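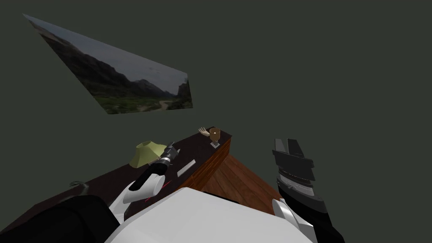

Print | E-mail this story

The Rulebook Comes First

Before a two-armed robot at Arnton touches a real table, it has to get past Ketsara Yimyam's checklist. Plenty of them don't.

Tuesday, a little after 8 in the morning, and the first run of the day has already been thrown out. No crash, no smoke. Somebody changed the friction on a tabletop and didn't write it down. Simulated tabletop, simulated friction, simulated robot. Real paperwork.

"Out," says Ketsara Yimyam, and drags the folder to a different drive. Coffee in the other hand. She runs testing at Arnton, which builds control software for two-armed machines, and she wrote most of the document everyone here calls the rulebook. Version 6 now. It began as a single page taped to a monitor.

The rulebook covers one stretch of the job: everything that happens in simulation before a controller is allowed onto hardware. Small territory. Lots of arguments in it.

Why bother? Ask Sakda Rungrueang, who came over from Sorero and spent his first February here reading old logs. A reaching task had scored beautifully on screen. On the real arm it put the gripper into the table. Same code, same target. The simulated table was a little lower than the one bolted to the floor, and the file that said so had been overwritten.

"We had a number and no way to know what the number was about," he says. "Great number, though."

So, rule one. Every scene gets frozen. Table height, object masses, friction, lighting, camera position, backdrop, the lot, saved under a name that can't be reused. Change a single value and it's a new scene with a new name. People hated this. Drives filled up. There are 107 frozen scenes on the shelf at the moment and Yimyam can tell you which ones she would delete if her own rules let her.

Rule two is the one visitors ask about. Clutter. A scene with one object in the middle of a clean surface is for debugging only and its results can't go in a report. Test scenes have to carry things the robot has no business touching, odd shapes included, thin things, things that look a bit like other things. Backgrounds get swapped too. Mountains, kitchens, flat gray nothing. If a controller only works in front of one wallpaper they want to know early, and on a cheap machine.

Does the stuff on the table need to make sense together? No. Rungrueang is firm on this. A tidy designer makes tidy tables, and a controller learns tidy. He'd like it uglier.

Then the arms. This takes up a third of the rulebook and it's where most of the red ink is. With two arms you get two of every problem plus the ones in between. The practice at Arnton, boiled down:

Both arms are always live in the test, even if the task needs one. The idle arm has to have a declared parking position, and it has to be checked all the way there and all the way back. Not just at the ends.

Hover before contact. A gripper coming down to a surface stops above it, and the stop gets logged. If there's no pause in the log, the run fails, however nicely it went after that.

No credit for a lucky grasp. An object that gets squeezed through another object, or pops out of the fingers and lands in the right spot anyway, is a failure. Simulators do this. Everyone who has used one has seen it and everyone has been tempted.

The robot's own body counts as an obstacle. Sounds obvious. It was missing until version 4.

And the repeat count. A controller has to do 800 runs across the frozen set before anyone looks at the hardware schedule. Yimyam gets mail about that figure. Too many, too few, where did it come from. It came from a long weekend's worth of computer time, she says, no shame about it. It's what they could run between Friday night and the Monday meeting. What matters more to her is that it's fixed beforehand. "You pick the number and then you run. You don't run until you like the number."

She'd put that one on the wall if there was wall left.

Seeds get their own paragraph. The random seeds are drawn by a script, stored with the results, and the person who wrote the controller doesn't get to see them ahead of time. Same for the scenes held back for final testing. There was a fight over this. Rungrueang lost it, he says cheerfully, then found a bug in his own planner the following week thanks to a scene he'd never laid eyes on.

Not everyone's sold. At Kaewsai, a smaller shop that licenses Arnton's planner, the engineers use the scene rules and skip most of the rest. Their complaint is speed. Freezing, naming, logging, waiting on a sign-off from 2 people who both have other jobs. A change that takes ten minutes to code can take days to clear. Yimyam dosen't really dispute it. She has cut the sign-off form twice and wants to cut it again.

The bigger gripe is about what simulation can promise at all. Cables aren't in there. Neither is a sticky joint, a warm motor, a bench someone leaned on. The rulebook has a line for this, in bold, and it's the one line every new hire has to read aloud: passing in simulation gives you permission to start hardware testing, and nothing else. Speed limits still apply on the real machine. Fences, stop buttons, risk assesment, a person with a hand on the button. All of that is a separate document with a separate owner, and a sim score can't be used to skip any page of it.

Customers try. Good video, nice smooth motion, can we ship. Arnton now stamps the word SIMULATED on every clip that leaves the building, along with the scene name. Marketing asked for a smaller stamp. Got a slightly smaller stamp.

What's next is Akow, the project to put the scene files in a format other companies can open, so a result from one shop can be rerun in another. Slow going. Units, mostly. One partner measures from the floor, another from the robot's base, and a third had it both ways in the same file.

Back at the desk the friction value has been found, named, frozen. New scene, so the count goes up by one. The rerun starts before lunch. Left arm out over the table, right arm up and parked, log scrolling. Yimyam reads the log. She hardly looks at the picture.

Print | E-mail this story

This site uses cookies to remember your settings and count visits. Accept | Manage choices

Contact us | Subscriptions | Copyright, all rights reserved | Back to top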